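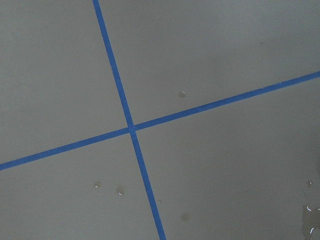 Blue tape, a gray surface and a few droplets at Rilisel.

Square Deal
A roll of blue tape, a covered table and a few lemons: inside the tidiest drinks counter in Hurby

Zahira Harahap buys tape the way other people buy coffee. She went through 656 feet of it last year, all of it blue, and most of it ended up on tables. Tape across the short way, tape down the long way, until you have a row of big plain boxes to put your things in. I had gone to Rilisel, her workroom in Hurby, to write about lemon drinks. I came home and taped my kitchen counter.

I love this idea more than I can reasonably defend. A grid makes you choose. The cutting board gets a square, the glass gets a square, and suddenly you notice how much of your usual mess is just stuff you put down while looking for somewhere else to put it. On Tuesday morning I watched Harahap build a drink this way and she never once hunted for her knife (I hunt for mine every single time).
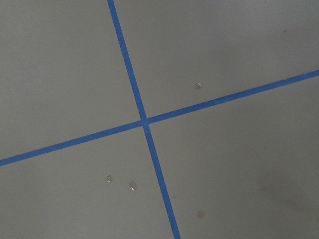

She learned it from Anisa Gunawan, a former pastry cook who ran a catering kitchen in a space barely wider than a hallway. Gunawan had one long table and a lot of elbows to fit around it. "I got tired of asking people to move over," she told me by phone. "So I drew them a map." The first version was chalk and lasted through one batch of syrup. Tape held on, and it peeled up at the end of the night, and she has used it ever since.

There is a bit of craft to it. Harahap starts with the longest line and presses it down with the side of her thumb, then lays the cross strips over the top. She doesn't measure much. If a line drifts, she leaves it alone - the boxes only need to be big enough for a board or a tray, and a slightly wonky one holds a lemon just as well. She does insist on running each strip in one piece. Short bits curl at the ends, and then a sleeve catches them. 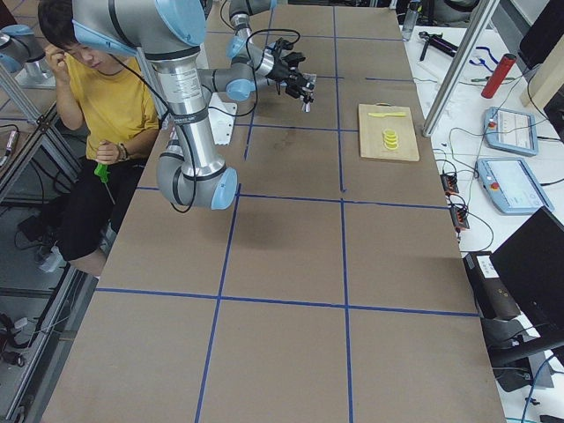 Paper, cardboard and the stain question

Then there's what goes underneath. Harahap likes brown kraft paper for anything with juice in it. It darkens where it gets wet and scuffs where things are dragged, and she sees both as useful. A dark patch tells her which square is doing the most work, and next time she gives that job more room. Cardboard is stiffer and nicer under the hand, though it takes longer to fit. She has a list of 177 layouts in a notebook labeled "Plitix," a word she made up for the whole business of taping tables and will not explain.

The drink itself is a pleasure to lay out. Lemon slices go on the board in a little stack, knife alongside. The small measuring cup gets plenty of space of its own, and so does the glass, far enough back that a stray elbow won't find it.

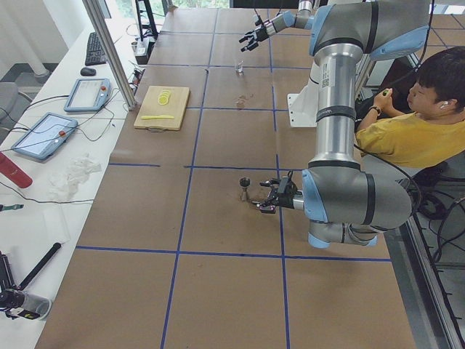
Harahap's house version takes 2 measures of lemon syrup to one of strong cold tea, topped up with soda water and finished with a slice. It's sharp and very good. She lets the syrup sit for 46 minutes, a number she arrived at by forgetting it once and liking the result. You could do it for an hour and I doubt I'd know.

Plastic knives are welcome on her tables, by the way. A lemon doesn't put up much of a fight, and a bright handle is easy to spot against pale wood. Same goes for a small board with a loop of cord, which can hang by the sink between rounds.

My own counter has six boxes at the moment. One is for mail, a mistake, and I'm moving that line this weekend. The lemon box stays. Gunawan suggested I leave one square with nothing assigned to it, for whatever comes in the door, and so far it has held a bag of plums, two library books and a very surprised cat.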